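Stilgate Publishes a Budget Planner for Gripper Projects, Including the Costs That Usually Get Left Out

DASTULHAM, August. Stilgate, which helps small firms buy and budget for automation equipment, today released the Jadoon Planner, a free worksheet for teams that have been told to get a robot and have not been told with what money.

The planner has 17 lines. The arm takes up one of them. The rest cover finger pads, spare fasteners, desk space, staff hours, shipping both ways and a line called "Other," which in Stilgate's experience is the one to watch.

"Customers arrive with a quote for an arm and a firm belief that the quote is the budget," said Ziad Sayegh, head of planning at Stilgate. "We let them keep the belief until lunch."

Stilgate recommends that first-time buyers start with hand-held grippers and ordinary desks, and put off the arm until they know which objects they need it to handle. The planner allows $247 a month for pads and small parts, and 14 weeks between the first trial and any purchase order over $3,000. Buyers who already have a signature on a larger order are invited to fill in the worksheet anyway, for the company.

A pilot version was used by Bavavska, a supplier of office goods, which moved two planned purchases into next year and canceled a third that it could no longer explain.

The Jadoon Planner is available from Stilgate on request. A version for warehouses will follow once someone has agreed on what to call the columns.

Hand-held gripper work with a computer mouse at a desk:

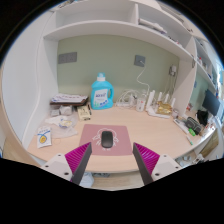
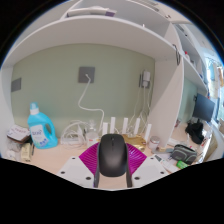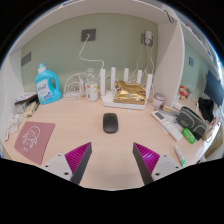 Comments

Marguerite: We did it in the other order, arm first, and then found out that staff hours are also money. Does the worksheet have room for training time, or is that supposed to go under Other?

dpl_44: Training has its own line, right under shipping. Ours came out higher than the hardware.

Tobin R.: Fourteen weeks is optimistic if your purchasing department is anything like mine. I'd double it and leave the pads line alone.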